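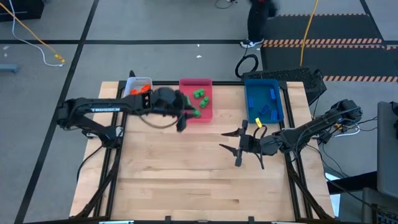
Pendo Kaijage reckons sorting building bricks by colour is the worst thing you can do to them, and she told me so in a comment longer than the post she was replying to. Sort by shape, she wrote, because your eye can find a red piece in a pile of mixed colours in half a second, but it can't find a particular little flat piece in a pile of red. She has a point. I've read her comment four times and I still think she's wrong, or at least wrong for most houses with kids in them.

I should say where I'm coming from. We have a lot of bricks. My brother-in-law once worked out that we had over 3,000, going by the weight of the tub and some maths on the back of a power bill, and that was before the garage sale in January where I paid 50 dollars for somebody else's childhood in a garbage bag. So I'm not talking about a tidy little starter set here. I'm talking about the sort of collection you can hear from the next room when a kid goes digging.

Pendo's argument is the one you'll get from every serious adult builder, and for a serious adult builder it's probably right. If you're following instructions and you need a hinge, you want a drawer of hinges. Fair enough! But my two don't build like that. They build a green dragon, or a blue boat, or a fire station that has to be red or there'll be tears. Colour is the first decision they make, well before they know what shape anything is going to be. If the green is in one spot, they're off and running. If it's spread through 24 little drawers according to how many bumps it has, they lose interest and go and annoy the dog.

And then there's packing up, which the shape people never seem to mention. A three-year-old can put the green ones with the green ones. I've seen mine do it while singing. Ask the same kid to separate the two-by-fours from the two-by-threes and you'll be doing it yourself at nine o'clock at night with a cup of tea going cold beside you, and I've done enough of that to last me.

Where I do have strong feelings is about what you sort them into. Go shallow. A tray with low sides beats a deep tub every time – you can see the lot at once, you don't have to tip it out to get at the bottom, and little hands can reach in without the whole thing going over. Match the tray to the brick if you can, a red one for red and a blue one for blue, and if you can't, stick a brick on the front with a bit of tape. I do have to laugh at people who put the green ones in a red tray, but I've done it too, when the green tray was being used for snails, and the kids coped with it better than I did. They learned that green lived in red for a while. It was me who kept putting things in the wrong place.

Leave some room between the trays as well. I used to jam ours up against each other along the back of the table and every second brick went over the side into its neighbour. With a decent gap you've got somewhere to put the ones you haven't decided on yet. There'll always be a stray. Ours is usually yellow, for some reason, and it's usually sitting on the table right in front of a tray it doesn't belong in.

The other thing I'd argue for is small amounts. You don't need the whole collection out. Four or five bricks in a tray is plenty for a very little kid who's just getting the idea, and it means the job has an end they can see. Put the full tub in front of them and it's housework. We keep the bulk of ours in the cupboard and top up the trays when somebody asks, and nobody has asked for more orange yet this year.

I'll give Pendo this much. Once you've sorted by colour, there comes a point where one colour gets too big, and then splitting it by shape makes sense. For us it was grey. I had 127 grey pieces of one kind alone, all of them from a castle that never got finished, and even my eldest was complaining she couldn't find a door. So the greys now live in a tackle box with dividers, done properly, exactly as Pendo would want, and I'll admit it's lovely to open.

But I'm leaving the rest the way they are. The black ones are next, probably over the school holidays, if I can find out where the lid of the tackle box has gone.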